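Chapter 4
Why We Keep Things: Stock, Stores and the Cost of Holding On

My first proper job was in a stationery wholesaler's in Denness, and on my first Friday I was sent to find a box of brown envelopes. I was gone for 40 minutes. The envelopes existed, the ledger was quite clear on that point, and when I finally found them they were behind a wall of ring binders in a size no customer had ordered for years. I mention this because most books on running a small business begin the subject of stock with a formula, and I'd like to begin with a cross young man on a stepladder.

So what do we mean by stock? For this chapter I'll use the word for anything a business has paid for and hasn't yet sold or used. That takes in the tins on a grocer's shelf, the flour in a bakery's back room, the half-made chairs in a joiner's shop (we met these in Chapter 3 as work in progress) and the spare fan belts a garage keeps in a drawer. All of it is money. It just happens to be money you can trip over.

Students often tell me that stock must be a good thing, as it sits on the balance sheet among the assets. Well, yes, it does! But a balance sheet won't tell you whether anybody wants the stuff. When Raffaele Dal Bello took over the hardware shop in Ovidthorpe, he inherited 2,031 separate lines, from wood screws to paraffin lamps. He went through a full year of sales slips and found that 118 of those lines brought in most of his takings. The rest mostly stood there, needing shelves, insurance and dusting.

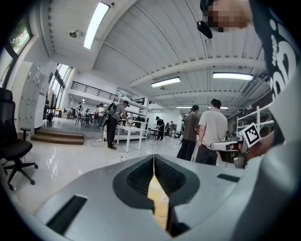
Now, Raffaele didn't throw the slow lines out, and I think he was right. A hardware shop that never has the odd washer soon loses the customer who came in for the odd washer and would have bought a tin of paint as well. What he did was stop reordering by habit. For each line he asked how long a new delivery would take to arrive, how many he'd sell while he waited, and what it would cost him to run out. Those three questions give us the reorder level, and we'll work through the sums in section 4.2.

There is another side to all this — the cost of placing an order in the first place. Somebody has to write it, check it in and pay the bill, whether the box holds ten hinges or a thousand. Order little and often and these costs mount up; order a mountain and your cash is tied up until spring. Section 4.3 looks at how to find a sensible point between the two, using 73 weeks of figures from the same shop.

Before you read on, have a look in your own kitchen cupboards and pick one thing you always have too much of. Jot down what made you buy it. We'll come back to your answer in section 4.4, when we get to bulk discounts.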